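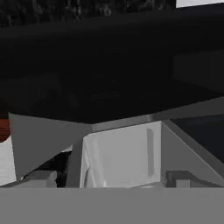

When a kitchen robot closes its fingers on something, the camera in its wrist is usually the worst-placed witness. The fingers block the view, the object fills what is left, and the rest of the room is reduced to slivers at the edges. A method developed at the Sterkevport robotics laboratory treats those slivers as the useful part of the picture.

The method is called Lill. It takes a single wrist view from a simulated kitchen and estimates where the hand is in relation to the fixed surfaces around it. No overhead camera is used, and no map of the kitchen is supplied.

"Most of the pixels are gripper, and the gripper never changes place in its own camera," says Afaf Nseir, who leads the work. "We mask it and see what can be done with the remainder."

The mask is the simple step. The flat band along the bottom of every view is removed outright. The fingers, which open and close, are removed using the joint readings. What remains goes to a network trained on 400 kitchens generated in Tranar, the laboratory's simulator, with 2000 views drawn from each. Surface materials are assigned at random, so a dark marble wall in one kitchen may be honey-coloured wood in the next.

Random materials stop the network from learning that a given colour means a given surface. They also create its hardest cases. Large plain areas carry no position information, and repeated patterns carry too much: the star-shaped lattice of a cabinet door offers many near-identical points, any of which can be matched to any other.
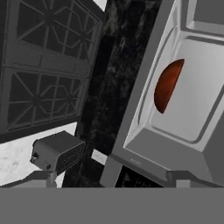
Edges before objects

Earlier versions tried to name the appliances first and work out the position afterwards. This failed at steep angles, where a white casing shows only a face and part of a recess. Lill reverses the order. It fits long straight boundaries, such as the line where a counter meets a wall, and uses smaller features only to choose between the candidate positions that result.

A second module, Stellilness, scores how far each candidate can be trusted. If the score is low, the arm moves the wrist 2 centimetres and takes another view. The limit is 8 such moves, after which the attempt is logged as a failure.

Handles and hob rings have proved the most useful small features. A row of handles gives both direction and spacing – provided enough of the row is in view – and a round burner seen at an angle gives the tilt of the surface it is set into.
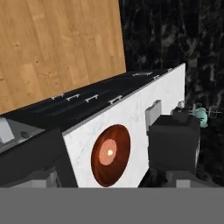
Wrist view from the simulated kitchen, with bar handles along the black band and a red burner set in the white marble-textured panel.

The remaining errors are concentrated in views where a single dark surface takes up most of the unmasked area. Nseir's group is now testing whether the previous few views, held in memory, are enough to carry the estimate through these gaps. Trials on a physical arm have not begun. The simulator's shading is smoother than that of any real kitchen, and the group expects reflections on polished stone to need a separate treatment.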